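Loltura 开放日相册:看机器人怎么拿东西

文字:Dalva Dantas
照片:Solange Aguiar

七月,我们汉语班参加了 Loltura 的开放日。老师给我们的作业是用中文写一篇参观记录,和照片一起放在班级的网页上。

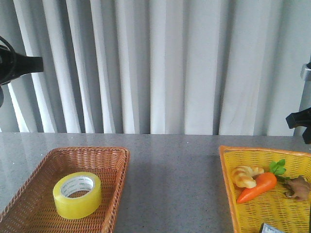
我学中文已经四年,但是关于机器人的词我以前几乎不认识。去之前我做了一张生词表:夹爪、关节、抓取、托盘、急停按钮。“夹爪”的“爪”应该读 zhuǎ 还是 zhǎo,我和 Solange 讨论了很久,后来问了公司的工程师。他说他们平时都读 zhuǎ,可是他也没有查过字典。

路上

Loltura 在 Plovau,从学校去要坐 102 路公交车,坐到最后一站。我们一共 19 个人,差不多把车的后半部分坐满了。下车以后还要走一段上坡的路,天气很热,路边没有树。门口的牌子很小,我们第一次走过去了,又走回来。

前台给每个人一张贴纸,上面写名字和号码。我的号码是 1431。我问为什么号码这么大,前台的女士说这是从公司第一次开放日开始一直往下排的,从来没有重新开始过。我觉得这个办法很好,回家以后把贴纸贴在了我的中文词典上。

先听介绍

介绍在一个小会议室里进行,讲了二十多分钟。讲的人语速不慢,但是他用的句子很清楚,每说完一个难的词就停一停,看看我们的脸。我听懂的内容是这样:这家公司不生产汽车厂里那种很大的机器人,他们研究的是让机器人在桌子上拿取普通的东西,比如家里和商店里会有的东西。他们的系统叫 Drandelum。我问这个名字是什么意思,他说没有意思,是当时大家觉得好听。

他还说了一句话,我记在本子上:“人觉得容易的,它觉得难;人觉得难的,它有时候觉得容易。”比如让它把同一个动作重复很多次,它不会累。可是换一个形状不一样的东西,就要重新考虑从哪里夹、夹多紧。

演示

演示的时候,我们分成 2 组,因为房间里站不下所有的人。我在第二组。等的时候我们在走廊里喝水,听见第一组在里面鼓掌,所以大家都有一点着急。

进去以后,工程师请我们站在地上黄线的外面。他先讲安全:机器动的时候不可以伸手,也不可以把包放在桌子上。然后他讲抓取的几个步骤。第一步是移动到物体的上方,第二步是下降,第三步是合上夹爪,第四步是抬起来。写在纸上只有四行,可是他说每一行后面都有很多人的很多个月。

我最喜欢的部分是提问。有一位同学问:“玩具食物和真的食物,对机器来说有什么不同?”工程师回答说,玩具的好处是不会坏,今天用完,明天形状还是一样的,所以适合反复练习。真的面包夹一次就会变形,真的胡萝卜每一根都不同。他们以后也要用真的,但是开始的时候,先用玩具比较合适。

Solange 问胶带难不难拿。他说胶带是一个很有意思的东西,因为中间有洞,可以从外面夹两边,也可以只夹一边的圆环,把夹爪的一个手指伸进洞里。两种办法都对,可是机器必须选一种,不能在中间犹豫。透明的部分也麻烦,光会穿过去或者反射回来,有时候测量的距离不准确。我以前从来没有想过一卷胶带有这么多可以讨论的地方。

还有人问篮子有没有关系。他说有关系,篮子的边比里面高,下降的时候不能碰到边。如果东西靠在角落里,就更加困难,有时候要先把它推到中间,再拿。说到这里他用自己的两个手指表演了一下,表演得非常像,我们都笑了。

我学会的词

抓取:用夹爪把东西拿住。我以前只会说“拿”和“抓”,现在知道在技术文章里常常把两个字放在一起。

放置:把东西放到一个指定的地方。平时说话不用,说“放”就可以了。我在回家的车上说“请把你的书包放置在座位下面”,同学们觉得我像广播。

标定:这个词我听了三遍才写对。意思是让机器知道摄像头看见的位置和手臂走到的位置是同一个位置。如果有人不小心碰到了摄像头,就要重新标定,所以工程师对我们的书包特别注意。

夹偏:口语,就是没有夹在正确的地方。我很喜欢这个说法,因为很短,一听就明白。用筷子吃花生的时候也可以说。

试一试

最后一个活动是自己操作。不是用演示的那一台,是隔壁房间里一台练习用的小手臂,公司的人叫它 Vrabec。用手柄控制,左边的摇杆管前后左右,右边的管上下。任务是把一块积木放进纸杯里。每个人有三分钟。

我的第一次没有成功,我下降得太快,把纸杯碰倒了。第二次我走到了正确的地方,但是忘记先打开夹爪。第三次放进去了!我非常高兴,喊了一声葡萄牙语,旁边的人问我是什么意思,我翻译成“终于”,这个翻译不完全准确,但是比较礼貌。

Solange 比我做得好得多,她一次就成功了,还剩下很多时间。她说她常常用手柄玩游戏。我不玩游戏,所以我认为这个比赛不太公平。

离开以前

公司准备了茶和一种很酥的饼干,饼干的中文名字我忘记问了。我和一位在那里实习的学生聊天。她说她每天的工作有一部分是把东西摆在桌子上,开始一次练习,结束以后再换一种摆法。我问她会不会觉得无聊,她想了一会儿,说上午不会,下午有时候会。我觉得她的回答很诚恳。

她还告诉我,家里人总是问她机器人什么时候可以洗碗。她现在的回答是“先把胡萝卜拿好”。

回去的时候我们没有赶上车,在车站等了半个小时,大家一起复习生词。我把我的生词表也放在班级的共享文件夹里,没有去的同学可以下载。如果我的句子里有错误,请直接写信告诉我,我会改正。想要原来尺寸的照片,请联系 Solange Aguiar。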